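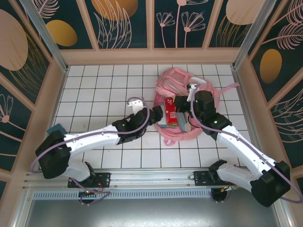 Walked the whole shop before opening, Levgate Books, both floors. Front door closer still slams, needs a quarter turn on the screw. Mat flat, ok. Bag rule sign is missing from the front table again so people carry packs down the narrow aisles and knock the displays. A backpack laid flat on the floor, like the pink one on the white tiles, is a trip hazard in any aisle under 36 in. Put the sign back.

FRONT ROOM
Window display: ok. Lamp cord taped down.
New fiction table: ok, one leg shimmed with cardboard, replace.
Tall shelves, wall brackets: 11 checked, 9 tight. Two loose in Travel. FIX BEFORE SATURDAY
Rolling ladder: brake works. Top rung label worn off.
Comment: no stacking on top of Cookbooks. I moved the stack in June and its back.

BASEMENT, USED BOOKS
Stairs: handrail firm. Edge strip lifting on third step, glued it, check tomorrow.
Exit sign: lit.
Emergency light: fail. Dead battery, ordered from Fondine.
Dehumidifier: running. Tank half full, emptied.
Boxes in rear exit path: yes, the Dvorak estate lot, up to 207 books still unsorted. Has to move today. Not next week.
Damp smell by Poetry, no visible mold. Pulled bottom row forward to air out
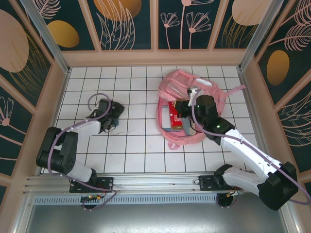 Pink backpack, open, red box inside.

READING NOOK / EVENTS
Chairs: one wobbly, tagged and put in back.
Kettle: unplugged, ok. Extension cord under rug NOT ok, removed.
Aisle to exit clear with chairs out: yes, just barely.
Fire extinguisher: gauge green, tag current. Hook is too high for Flirkia book club setup, there banner covers it. Hang banner on the other wall.

REGISTER
First aid kit: out of large bandages.
Step stool: ok
Alarm panel: tested, recieved call back.

Recheck brackets and emergency light when parts come in.

Checked by Leilani Ferreira, November 29, 2023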